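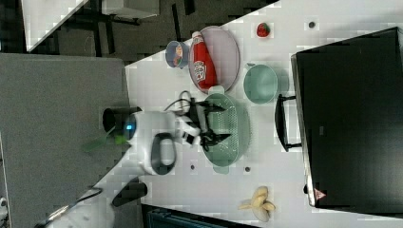
Kitchen lending shelf opens at Dridach library

If you've ever bought a preserving pan for one batch of plum jam and then tripped over it for the rest of your life, good news. The Dridach library started lending out kitchen gear on Wednesday, and I went along at opening time thinking I'd have the place to myself. There was a queue past the large-print section!

It works the same way as books. You bring your library card, pick what you want off the shelving next to the returns chute, and you've got it for 16 days. You can renew once if nobody else has put a hold on it. There's no fee, though there is a $10 deposit on anything with a motor, and you get that back when the thing comes home clean. (Clean was said to me several times, with feeling, so I'm passing it on.)

The shelf is the work of Josefien Kramer, who runs the children's and community programs at the branch and has been after the money for it since before the library got its new carpet. She finally got $700 out of the shire's small grants round in January, which paid for the shelving, the labels and a decent set of scales. Nearly everything else was donated. She put a note in this newsletter asking for kitchen things people owned and never used, and I think half the town had been waiting to be asked.

"I was expecting fondue sets and I got fondue sets," she told me. "But I also got a pasta machine still in its plastic, and a proper fish kettle. I don't know who in Dridach was poaching a whole salmon, but I'd like to meet them."

The most popular thing so far is the Clolevis, a big old bottling outfit with its own thermometer and a rack of jars. I'd never heard the name, but the two women ahead of me in the queue certainly had, and there was a bit of a polite standoff over it. It's now booked out until the tomatoes are finished. If you want it for next summer's apricots, get your name down early. 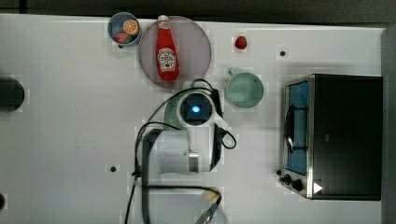 Issue 30

I came home with a mandoline, which my husband has asked me to keep away from him, and a tortilla press. The press was no trouble to carry. The same can't be said for the cast iron camp oven that Frans Geerts borrowed - he'd walked in from Orlow Street and hadn't thought about the walk back, so I gave him a lift. He's cooking for his daughter's engagement and reckons he'd have had to spend more on pots than on lamb. He also has strong views about damper, which I now know all about.

Not everyone is convinced. One bloke at the counter wanted to know why a library was spending its time on saucepans when the large-print westerns haven't been topped up in ages, and I do have some sympathy. Josefien says the book budget hasn't been touched and that the westerns are on order. She also pointed out that the seed drawer got the same sort of grumbling when it started, and these days you can't get near it in spring.

A few practical bits, as I asked all the boring questions so you don't have to. Knives aren't being lent, apart from the mandoline, which comes with a guard and a form to sign. Electrical items get tested and tagged before they go out, and that's holding up a few of the bigger mixers. Non-stick pans with scratches won't be accepted. If something breaks while you've got it, ring the branch and own up; they'd much sooner hear about it than find a cracked lid at the bottom of a bag. Items go back over the counter and not down the chute, please. Somebody has already tried the chute with a wok.

Donations are on hold for a couple of weeks while the back room gets sorted. After that Josefien would especially like cake tins in odd shapes, numbers most of all, and a working ice cream maker. She doesn't need any more fondue sets.

There'll also be a cooking night at Zepeda Hall once the tagging is done, where you can try the gear before you borrow it. Bring an apron and something to put leftovers in. It starts at 6.30 pm and the kitchen there is small, so book at the library desk or over the phone. I've put myself down for pasta, having watched a lot of videos and never once had a go.

The shelf is open whenever the library is, including the Saturday morning session. The full list of what's available is in a blue folder at the desk, and it should be on the online catalogue by the end of the month.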